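Home | Tickets | Knowledge base | Parts | Sign in
Search tickets and articles...

Ticket 676: Arm puts things away fine on the mat, misses on the real table
Status: open, waiting on me

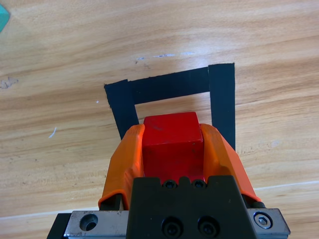

What I'm trying to do

Okay, so the big dream is that this arm clears my workbench at night. Sockets in the socket tray, glue sticks in the glue bin, pencils wherever pencils go. I've wanted that since I was a kid and I'm not giving up on it! But before it gets anywhere near my actual mess it has to pass the baby version, which is one red cube into one square of black tape. If it can't do that, it's not touching my chisels.

Setup is the Tuston arm with the soft orange fingers, running Wastis on an old desktop under the bench. Wrist camera only. The table is the one we used to eat at, wood grain, kind of shiny, and I suspect the shiny part matters (see below).

The problem

On the gray practice mat it's great. I ran it 78 times on the mat and it only missed twice, and one of those was me bumping the bench. Same cube, same tape, same everything on the wood tabletop and it gets weird. It picks up the cube okay, carries it over to the square okay, and then it either sets it down short, right on the open side of the square, or it hangs there making tiny corrections until the timeout hits. Log says this every time:

WARN place_target confidence low, retrying
WARN place_target confidence low, retrying
ERR place aborted, timeout 33 s

Then it just keeps holding the cube like it's waiting for me to say something.

What I've tried so far

1. Recalibrated the wrist camera, twice. No change at all.

2. Re-taped the square. My first one was pretty crooked and I figured maybe it wanted nice corners. The new one isn't a work of art either -- one side strip is wider than the other and leans less, and there's a little step where two pieces overlap -- but the mat square was just as sloppy and the arm didn't care.

3. Swapped fingers. The spare pair came from Skeltetti and they're a bit stiffer. Grip was fine, placing was exactly as bad. Put the originals back.

4. Wiped the table down. It's got scratches and a gray smudge that won't come off, and I wondered if it was reading a scratch as an edge of the square. Maybe it helped a tiny bit? I wouldn't swear to it.

5. Turned off the overhead light and used a desk lamp from the side. Now THIS did something. Went from missing more than half to missing maybe one in five. Of course it's hard to say what the lamp fixed, the glare or just the look of the tape against the wood.

6. Raised the approach height so it looks at the square for longer before coming down. Once it's low, the gripper and the cube take up so much of the wrist view that the near side of the square is hidden, so I think it's basically guessing for the last bit. Higher approach was better with the lamp, no better with the overhead.

Update, May 21, 2021

Got a reply on the Amaral forum from somebody with the same arm on a butcher block counter. They had the same misses and ended up laying down a matte sheet. Which, sure, that works, but then I'm back to having a mat! The whole point is that it works on my furniture the way my furniture is. My dishwasher doesn't ask me to repaint the kitchen.

I also retrained overnight with 307 new tries, all recorded on the wood, half with the overhead on and half with the lamp. First few runs this morning were a lot calmer. Less of the hovering. It still stopped short once with the overhead on, same spot, right at the open side.

Questions for whoever picks this up

Can I lock the target position from the high view and stop it second-guessing once the cube is in the way? There was a setting for that in the February build and I can't find it in the menus anymore.

Is there an exposure setting for the wrist camera that isn't auto? The far part of the table looks washed out to me and I'd love to pin it down.

And is anybody really using one of these for chores? I don't mean a demo, I mean a regular Tuesday-type mess with crumbs in it. I timed myself on the bench and I'm still way faster, and I'm slow. I'd let it take all night though. I'd be asleep!

Logs are attached to the ticket. I'll try the high-view thing by hand tonight if I can work out which file it lives in, and post the numbers here.

This site uses cookies to keep you signed in. Accept | Settings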